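Caméra de tête ou caméras de poignet pour des tâches à l'évier ?
Forum > Manipulation > Capteurs et préhenseurs

pmarchand_lab
Bonjour à tous,
On compare deux configurations pour une tâche de vaisselle : prendre des tasses posées à l'envers dans un évier et les ranger sur l'égouttoir. D'un côté une caméra de tête seule, de l'autre la même avec deux caméras de poignet. Préhenseur Drolla à deux doigts, course de 80 mm, contrôleur Romaniuk à 100 Hz. Avant de passer au bras, on enregistre les gestes à mains nues, vus de la tête.

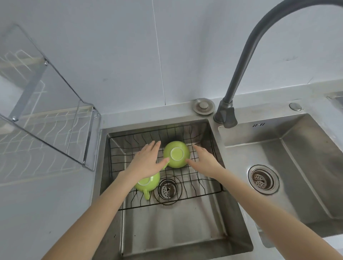 Avec la tête seule, je perds l'anse dès que la main passe au-dessus de la tasse. Le bord est encore plus pénible à suivre. Avec les poignets je récupère l'anse, mais l'inox renvoie la lumière et l'exposition automatique pompe. Des avis ?

kestrel29
Bloque l'exposition et le gain sur les poignets, ça règle une bonne partie du problème. Chez nous les Brurnlow à 60 images/s tiennent bien en manuel.

Odile_R
Pas d'accord pour ajouter des caméras tout de suite. Une tasse retournée, ça se prend par les flancs et l'anse ne sert à rien. Avec 80 mm de course tu passes autour de la plupart des mugs. Je regarderais d'abord les doigts : les plats en alu glissent sur la céramique, les silicone beaucoup moins.

pmarchand_lab
@Odile_R L'anse compte pour moi, je dois savoir où elle est pour ne pas fermer dessus. Et une fois sur deux le doigt extérieur touche la paroi du bac.

Odile_R
Alors c'est une question d'angle d'approche. Incline le poignet, ou passe sur des doigts plus fins.

tomtom_servo
On a essayé les doigts fins Jedia en janvier. Ils passent mieux entre la tasse et la paroi, mais la pointe se coince dans les grilles de fond en fil. Arrêt sur effort, il faut tout reprendre à la main. On a fini par limiter la descente en Z et mettre le seuil à 50 N.

kestrel29
50 N sur de la céramique, c'est beaucoup. Je resterais bien en dessous.

tomtom_servo
C'est le seuil d'arrêt du bras, la force de serrage est réglée à part.

kestrel29
OK, autant pour moi.

pmarchand_lab
Merci. Je fige l'exposition, je monte les doigts silicone et je refais 100 essais par configuration. Je posterai les chiffres ici.

Odile_R
Change une seule chose à la fois, sinon tu ne sauras pas ce qui a joué.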